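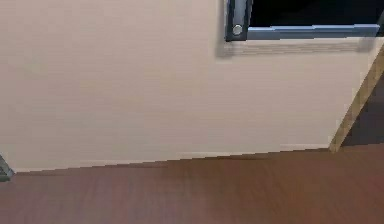

Astau Apartment Pack: Data Card

Search packs Go Clear filters

Posted August by Bethel Bogale
Maintainers: Bethel Bogale, Jiahui Zheng

Astau is a simulated apartment with recorded episodes of a mobile robot working in it. It is sold by Brikham as a download with one year of updates. The scene files, the episodes and the task scripts come in one archive. You bring your own simulator license and your own policy.

What you get

- 1 furnished apartment: living and dining area, bathroom, connecting doors
- 80 episodes, each with camera video, joint states and base position
- 17 task scripts with start states and success checks
- a loader in Python and a short test run

Video is stored at 10 frames per second. No episode runs longer than 60 seconds. If your training code expects a higher rate, resample the joint states and leave the video alone.

Bathroom tasks

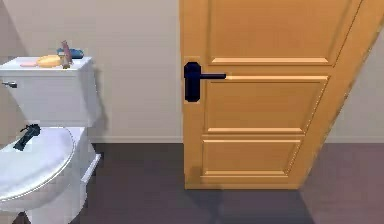

Small-object tasks are the part of the pack most buyers ask about, so we kept the scripts for them short and easy to edit. Each one names a target, a start pose and a place to put the target down. Start poses are read from the scene file at reset. The toilet tank works as a shelf, and its lid is a tight spot to reach into: the yellow sponge sits right beside a flat pink item, with a blue one behind it and a tall thin one standing up. Expect a policy trained on open tables to knock things over. The small black object on the toilet lid has its own collision shape, which you can swap for a plain box if contact gets noisy. The door has a black lever handle and uses the same hinge settings as the other doors in the pack.

Living and dining area

The sofa is a fixed body. Its cushions do not deform. Chairs can be pushed, and the spindle backs use simplified collision shapes, so a finger can pass between two bars in the render and still register a contact. The vase and the flower load as one body. Floor gloss is on by default and can be turned off in the scene config under "materials". Depth is not affected by it, but color-based trackers may be.
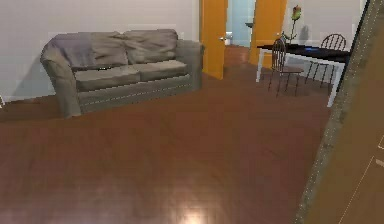 Known issues

1. Close-up views show stair-stepped edges at the default render size. Raise the size before you judge a wrist camera.
2. Furniture near the camera can block a large part of the view. These episodes are kept in the set and are not flagged.
3. Door hinge friction was tuned by hand. Xiaoyan Qian is working on measured values.
4. The reset script leaves doors where they were unless you pass --reset-doors.

License and support

One license covers one lab or one company site. You may publish results and still frames. You may not repost the scene files. Write to Cameron Tosh for site licenses and to Jiahui Zheng for loader bugs. Please include your log and the task number.

Related packs
Dornton Workshop Pack
Ratanaporn Kitchen Pack
Astau loader: change notes
Task script format, by Peiyu Guo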